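Rathjen print studio opens for evening members

The print studio at Rathjen has taken on its first evening members. The etching press and both screen beds are now running until 9pm through the week, and the darkroom will follow once the extractor has been serviced.

Evening membership came out of last year's survey, in which the most common complaint was that the studio shut just as people with jobs were able to get to it. There are 42 places. Each member gets a drawer in the plan chest, a shelf for inks and two booked sessions a week. Extra sessions can be taken on the night if a bench is free.
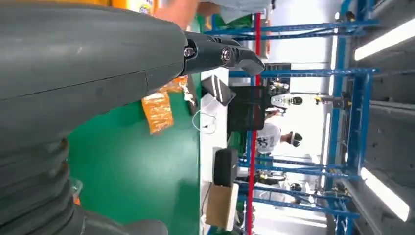
Photo: Sesex Studios

New members need to do a short induction before using the presses alone, even if they have printed elsewhere. It takes 90 minutes and covers blanket pressure, the acid room and how to leave a screen so that the next person can use it. Anyone who trained on the old Sovley press should still come, as the gearing on the present one is different and the bed runs further than you expect.

Paper can be bought at the desk. We are keeping three weights of the cotton rag and a cheaper cartridge for proofs. Please don't proof on blotters – they are slow to replace and we ran out twice in August.

The other change is to the members' portfolio, which now has a proper home online. Artists can put up as many as ten works with a short statement, and the page is looked after by Alura, who also built the booking calendar. Some of the older entries lost their captions in the move. If yours is one of them, send the titles and edition sizes again and they will be put back.
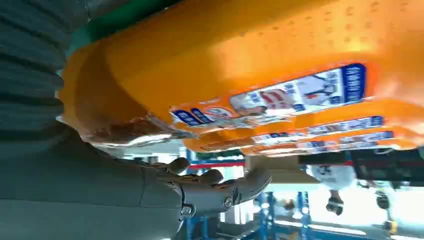
One member wrote to say that the evenings had got her back to etching after a long gap, but that she would like one session kept quiet, with no radio and no group teaching, because she finds it hard to draw on a plate with a class going on behind her. Two others have since asked for the same thing. We will try a quiet session for a month and see how many people book it.

The winter portfolio box is also going ahead. Members may submit one print each, on paper no larger than the box, in an edition of 20 plus two proofs. Any process is allowed, including monoprint if you are willing to make the full set.

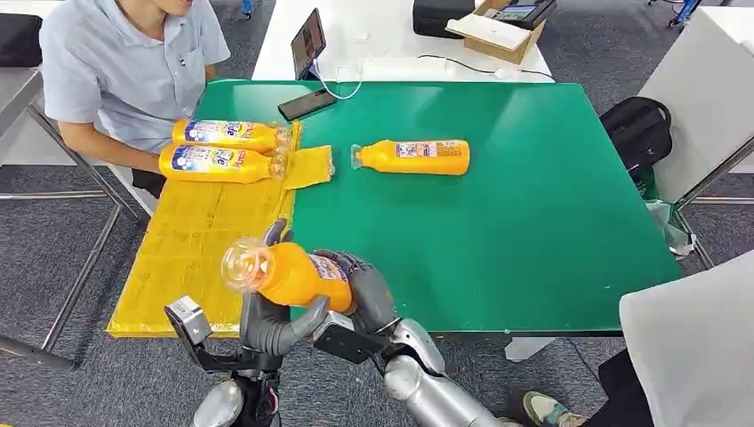 Prints should be signed in pencil, interleaved with tissue and handed in flat. Rolled work can't be accepted. The colophon will list names in alphabetical order, so please write yours on the form exactly as you want it printed.

Contact the studio desk | © Rathjen Print Studio | Back to top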